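The Case for the Cloudy Bag – Opinion – Household Storage

By Séverine Coste

Thin translucent bags are treated as the lowest grade of household storage. Advice on the subject favors rigid boxes with lids, preferably clear, preferably from one range so that they stack. I have used both for small mixed items over a number of years and I think the ranking is wrong for at least one class of contents: things that are kept together for a short time and then separated again.

The class is larger than it sounds. It covers items going to another room, items going to another house, the half-used products cleared from a bathroom shelf before it is painted, and whatever has to leave the kitchen table before dinner. None of these needs a permanent container. They need a boundary, and a film bag is the cheapest boundary available.

The usual objections are strength, shape and appearance. Strength depends on the load. A thin bag fails at the handles or at a corner, and it fails early when the contents have edges. I accept this and do not put tools in one. Shape is a weaker objection. A rigid box has a fixed volume whether it holds one item or nine. My hall closet has a shelf 438 millimeters deep, and two Brurnow boxes use up its full depth even when each is mostly air. The same contents in bags occupy the space of the contents plus a few folds.

Appearance is a matter of taste and I will not argue it.

The more interesting question is how much a bag should let you see. Fully clear film is the standard recommendation. I tried a pack of clear Tuvov bags through one December and found them tiring. Every printed surface inside competes for attention, and a shelf of them reads like a store display. Opaque bags have the reverse fault: the contents have to be remembered or labeled, and labels on film peel or get transferred to the wrong bag. I used Colus opaque sacks for linens and opened 3 of them to find one pillowcase.

Cloudy film sits between the two. It removes lettering and fine outline and leaves color, height and general bulk. For a bag holding two or three things, that is enough to tell one from another, provided the things were not all bought in the same color. 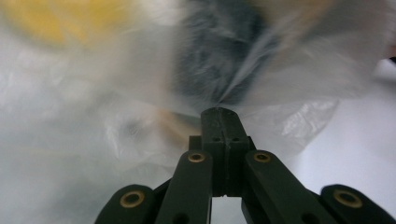
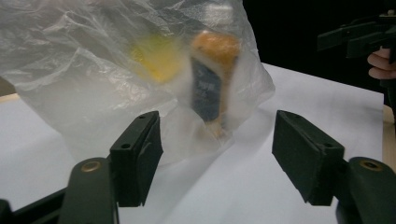
Color is the most durable information a cloudy bag passes on, and it should decide what goes in with what. Wrinkles matter as well, as each extra layer of film takes away more detail, and a bag gathered into folds hides more than the same bag pulled flat. In the second picture the yellow object has lost its edges but not its color, and the taller one beside it can still be picked out by an orange top and a navy label, although the markings on that label cannot be read. If both had been white I would have to open the bag. My rule is one strong color per item, with the tallest item upright and the slack film pushed away from the side that faces out.

The rule has limits. It does not work for medicines, which need their labels legible, or for anything sold in near-identical bottles. Those belong in a Takács tray or some other open container where the print faces forward. Food is a separate subject.

I would also keep the number of bags low. Past a certain point the shelf becomes a heap, and the bag at the back is as good as lost whatever its color. I allow six on the hall shelf. When a seventh arrives, one of the others gets emptied that evening and its contents go back to where they are used.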